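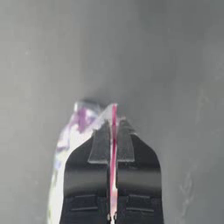
Progress report to the Karpenko fund: open day at the Ullari workshop, September

Prepared by Fotini Karras for Narendra Mishra

The open day is behind us and I'm still smiling, so please forgive the length of this one. Your grant paid for the demonstration bench and for Dinesh Maurya's time getting it ready, and both were put to very good use. We opened the doors at 10 a.m. and by the end of the afternoon 200 people had signed in at the desk. We had planned for a good deal fewer (and ran out of name stickers before lunch).

The main draw was the gripping bench. We chose soft, crumpled items for it on purpose. Hard blocks are easy to pick up and a bit dull to watch, but something with folds and loose edges makes people lean in. The two-finger gripper has to close on a thin bit of material and keep hold of it, and visitors got the point right away. Several of the children wanted to know why it doesn't just scoop things up from underneath, and Dinesh ended up giving a short talk on that at 2 p.m. which wasn't on the program at all!

We ran 7 sessions at the bench, and Devendra Bajpai took most of the questions. The ones that came up again and again were how the robot knows when to stop squeezing, whether it can learn from its mistakes, and what it costs. We'll put written answers to the first two on the Ullari page this month.

Not everything went to plan. Two sessions started late while we restarted the control computer, and the people at the back couldn't see the fingertips well. Heino Baranauskienė suggested putting the wrist camera view up on a large screen, and I'd love to do that next time. Promar has offered to lend us one.

On the school side, 4 teachers asked about bringing a class. Plodisel, who run the after-school club, would like a half-day visit with time for the kids to try the controls themselves. Devendra is drafting a plan for that now.

Spending is within the budget you approved. The money left on the travel line is untouched, and with your okay we'd like to move it over to spare finger pads, which take a lot of wear on days like this one.

Still to do before the next report: the written answers, dates for the school visits, and a fix for the slow restart. Dinesh has started on the last of these.

Fotini Karras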